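4.2 Standby drain under mixed radio conditions

The second set of measurements concerns standby drain, which we define as battery charge lost while the screen is off and no user process holds a wake lock. Earlier work on handsets has mostly reported this figure under a stable signal. Phones in daily use move between strong and weak cells many times a day, and the modem raises its transmit power and scan rate each time the signal drops. We therefore split the test period into strong, weak and alternating blocks and report each one separately.

All handsets were Weklow units from a single production batch, fitted with the same battery and running the same system build. Automatic updates were turned off. Each phone carried one active SIM, two mail accounts set to push delivery, and the Getwood logging client, which writes a battery reading to local storage every 20 minutes and makes no network calls of its own. Batteries were cycled three times before the first run so that the fuel gauge could settle. Runs that began with a gauge error larger than two percentage points were thrown out and repeated. Of the 800 runs we kept, each lasted one full night in a shielded cabinet, with the signal level set by a programmable attenuator.

The attenuator schedule was written by Isabelle Boychuk and follows the Ross profile, in which the level changes in fixed steps and holds at each step long enough for the modem to finish a full cell search. Shorter holds were tried in May and dropped: the modem often began a new search before the previous one had ended, and the two could not be told apart in the log. 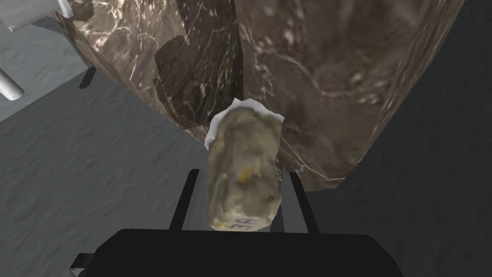

Figure 3. Rendered view, simulation.

Does the alternating block cost more charge than the weak block alone? The alternating block cost more in 83 percent of paired runs, even though the phone spent half of that block on a strong signal.

The likely cause is the search that follows each change of level. On a steady weak signal the modem settles on a cell and lengthens the gap between scans. On an alternating signal the gap is reset at every step, and the scan timer never reaches its longest value. The modem trace supports this reading. Wake events gathered in the first minute after a step, and nearly 20 percent of them led to no change of cell at all — the phone searched, found the cell it was already using, and went back to sleep.

Push mail added little to the totals. Messages were sent on the same schedule in every block, and the charge used per message differed mainly with transmit power. Removing the mail intervals from the log did not change the order of the three blocks.

We also ran the schedule with the Manovmont power manager enabled, which delays background jobs and groups them into windows. The manager reduced drain in the strong block and had no clear effect in the alternating block. It works above the modem firmware and cannot hold back a cell search, so the result is in line with its design. A fix for the alternating case would have to sit in the firmware, for example by keeping the old scan gap for a short time after the level changes. We did not have access to the firmware source and could not test this.

Two limits apply. The attenuator changes signal level only, and a moving phone also meets changes in interference and in cell load. The cabinet was also held at a constant temperature, and battery behavior in the cold was left out of the study.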